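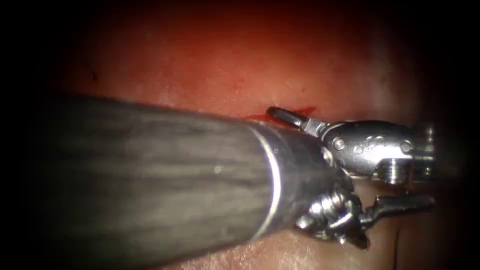
CHAPTER 8
Watching the Work: Demonstrations and Open Days in Surgical Robotics

Most people meet a surgical robot for the first time as visitors. They stand behind a line on the floor, look at a monitor, and listen to someone explain what the arms are doing. Hospitals, training centers, and manufacturers all hold such events, and the people who attend range from nursing students to hospital buyers to families from the neighborhood. This chapter treats the demonstration as a subject in its own right. It asks what a visitor can learn from one, what has to be prepared beforehand, and which questions a demonstration cannot answer.

The opening view shows an instrument at close range. A dark shaft is circled near its end by a thin silver ring, and just past the ring the steel wrist begins, with its round pins, its pulleys, and its windings of cable. One jaw points up and to the left, with its tip at or just above the tissue beside a thin streak of blood. The other, a flat, slightly curved blade, points to the right. A visitor who has read Chapter 3 will recognize the parts of the wrist and should be able to say which of them turn and which hold the others in place.

A Morning at the Mativier Center

Each August, the Mativier Center for Surgical Training opens its teaching suite to outside groups. The morning is planned by Lesego Ngcobo, who directs visitor education at the center, and it follows a fixed order. Guests are received at 9:00 and given a short safety talk. They are then divided into groups of eight and taken to the Rallis Room, where the center's teaching robot, known to staff as Nina, is operated from a console against the far wall.

The group first watches the arms being positioned without instruments. An instrument is then passed around by hand, so that each guest may bend the wrist and feel how the cables pull against one another. Only after this does the group turn to the monitor. The center adopted this order after several seasons in which guests went directly to the screen and, on the feedback forms, described the instruments as much larger than they are. Magnification removes the usual clues to size, and a person who has held the tool is better prepared to judge what the camera shows.

The session at the monitor lasts 47 minutes. The operator speaks while working and names each movement before making it: approach, open, close, withdraw. A second member of staff stands with the guests and takes questions. Ngcobo asks that questions not be put to the operator directly – a rule that some visitors find stiff, but one that reflects practice in a working operating room, where talk at the console is kept to the task.

What the Visitor Should Look For

The field of view in a demonstration is often narrow. Light falls on the middle of the tissue and fades toward the edges, and much of an instrument may lie in shadow. Visitors should note how often the operator moves the camera and whether the tips of the jaws remain in view when it moves. They should also note how the shaft itself can hide the surface behind it.

Guests often ask whether the robot is acting by itself. In the system used at Mativier it is not. The operator's hand movements pass through a control program called Motik, which scales them down and filters out tremor before they reach the wrist. Section 8.2 explains scaling in detail, and Section 8.4 returns to the larger question of automation, including tasks in which part of a movement may be handed to the machine under supervision.

Key Terms

Clevis, console, distal, field of view, motion scaling, tremor filter, wrist

Before You Read

Recall a demonstration of any machine that you have attended. Write a paragraph of no more than 100 words stating what you were shown, what you were told, and what you had to take on trust. Keep the paragraph. You will revise it at the end of Section 8.3.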